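Hello again from my corner of the newsletter! Last month I promised I'd write about getting the dishes under control, and then three of you stopped me on the street to ask if I'd done it yet, so I guess I'd better get on with it.

First, thank you for all the mail about the vinegar question. I had no idea people felt so strongly. Eliseo Bañuelos wrote me two full pages (front and back, in pencil) about hard water and why his glasses come out looking like they've been stored in a chimney, and I'm saving most of it for the fall because it deserves its own column. His short version is a splash of white vinegar in the last rinse, and then let the glasses drain upside down and leave them alone. I've been doing it for a couple of weeks and I'm pretty much converted.

Now, drying. I grew up in a house where you dried everything by hand, right away, with a towel that had been ironed. Ironed! My mother would have fainted at the sight of a dish rack left out overnight. For years I kept up the towel part (never the ironing, sorry Mom) and then at some point I bought a wire rack at the Quintero hardware store and my evenings got twenty minutes longer. I've been through several racks since then. The wooden one looked so pretty and went black at the joints by the second winter. The plastic one with the tray under it was fine until I looked under the tray.

So I'm back to wire, and I'm staying there. Air gets in from every side, you can scrub it with an old toothbrush, and it weighs nothing when you want to move it off the table for dinner. 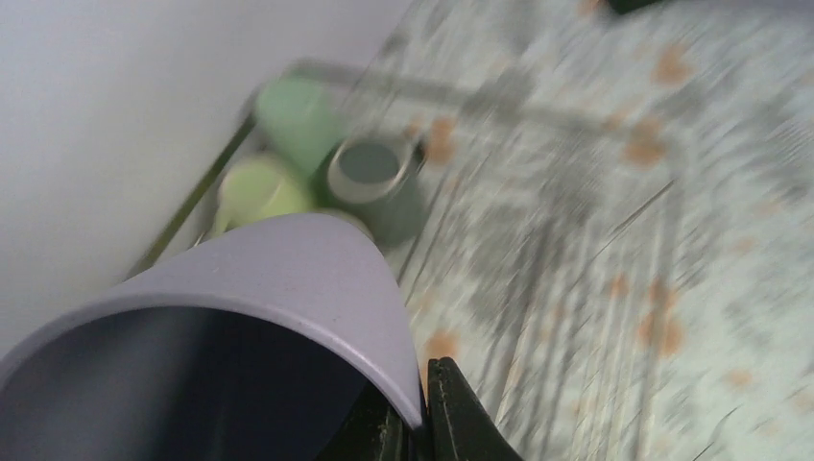
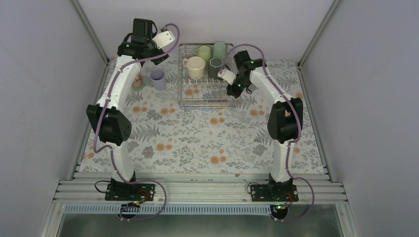 My big discovery this summer is cups, and I know how that sounds. We used to own every kind of cup there is – the ones from the gas station, the heavy ones from my brother's bowling league, four lonely saucers with nothing to sit on them. They never fit the rack together. One fat mug would take up the space of two, and something always ended up balanced on top. What fixed it was picking a small family of colors and being strict about it. Soft greens, a pale yellow-green and one big lavender plastic cup are plenty to look at, and when they're the only things in the wire rack it looks cheerful instead of like a yard sale. I gave the rest to the Drusum church hall, which goes through mugs the way I go through pencils, and they were glad to get them.

A word on the big plastic cups, because I got two letters complaining about them. Yes, they hold on to water. If there's a deep rim on the bottom you'll get a little puddle sitting up there when the cup is upside down, and then you pick it up and it goes straight down your sleeve. I tip mine at a slant against the end wires and that takes care of most of it. If yours smells of coffee no matter what you do, try a spoonful of baking soda and warm water and walk away until bedtime. Mine came out fine. My sister's didn't, but she'd been keeping paint brushes in hers.

And the tablecloth! If you're going to dry dishes on a table you need something under them, and you might as well like it. I'm a great believer in a busy print. Ferns, leaves, little orange and peach flowers, the more the better, since a plain white cloth shows every drip and every tea ring and a leafy one forgives you. I found mine on the remnant table at Gronia for less than the price of lunch, and hemmed it myself in an evening, not very straight. If you'd like wipe-clean, they cut it off the roll there too, but ask them to add a few extra inches for the overhang. I didn't the first time and had a cloth that stopped just short of the table edge on one side, and it bugged me until I finally cut it up for shelf liner.

A few leftovers from the mailbag. The person who asked about rust spots on a wire rack: dry the feet. It's nearly always the feet. And the person who wants to know if I really wash my rack every Monday – I do, before the trash goes out, with the radio on. It takes me as long as two songs.

We printed 300 copies of this newsletter last time and ran out at the Brusex library, so if you're done with yours please put it back on the shelf for someone else. Next month is drawers. Send me your worst one, and tell me what's in the very back of it.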